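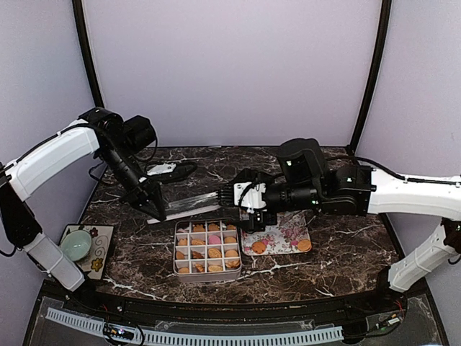
2 min read

Brown marble is back, and it has brought lavender with it

Skurkis, the surfaces firm that spent most of the last decade persuading people to buy white tabletops, has put its dark brown marble pattern back on sale after more than 2,000 requests from customers who never wanted it to go.

The pattern, called Onishi, was dropped from the range when brown was judged to be finished. It has a deep chocolatey ground with white and grey veins wandering across it, and anyone who ate in a hotel restaurant at a certain point in their life will feel they have met it before. Skurkis says it has changed nothing except the price.

What is new is the company it keeps. The tabletop is being sold alongside a set of plain, smooth wall panels from Zallent in a pale lavender-grey that goes by the name of Taltimine, with a panel behind the table and one on either side, and black trim where they meet. The sides are set at a slight angle, opening out towards whoever is standing at the front. Zallent calls the arrangement a "work bay". It used to call something very similar a "nook", but nooks were not selling.

"Brown and lavender is what my grandmother's bathroom looked like, and I mean that as praise," said Tomomi Minami, who chose the pairing for Zallent. "We tried the panels in white first. Next to that much brown they looked like a fridge. A little purple calms the whole thing down and you stop noticing it after a day or so."

Stopping noticing is a large part of the sales pitch. The panels carry no pattern and no texture, on the grounds that the table has quite enough going on for everybody. The colour does shift a good deal with the light, though. Under a strong lamp Taltimine goes almost white, and further from the glare it settles into a soft purple-grey. Zallent's own leaflet describes it as "lilac" on the front and "mist" on the back, and the leaflet has one sheet.

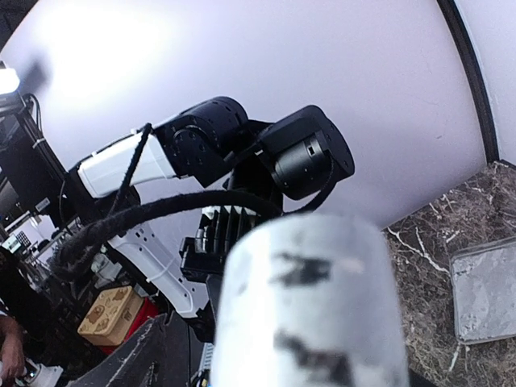
Pale panels also show what happens to them. Dark scuffs and specks turn up on a plain surface in a way they never would on the tabletop, where a stray mark can pass as one more vein for years. Zallent recommends a damp cloth and does not recommend the green side of a sponge. Minami's own view is that a few marks are fine and that people who want a spotless wall should try not working in front of it.

Not everyone who asked for Onishi wanted a purple wall to go with it. Skurkis admits that a fair number of the requests came with the word "only" underlined, and the table will be available by itself from November. Until then it comes as a set or not at all – a decision the firm describes as "encouraging customers to be bold".

The set costs £600 with delivery. Veining samples are free, although a sample is the size of a playing card and most of them turn out to be plain brown with perhaps one thin line running off the corner. Customers wanting to see a whole vein can visit one of the 39 showrooms carrying the range, 2 of which have so far managed to put the side panels on the correct sides.

Skurkis has no plans to bring back its avocado pattern. It has received requests for that as well, and would like them to stop.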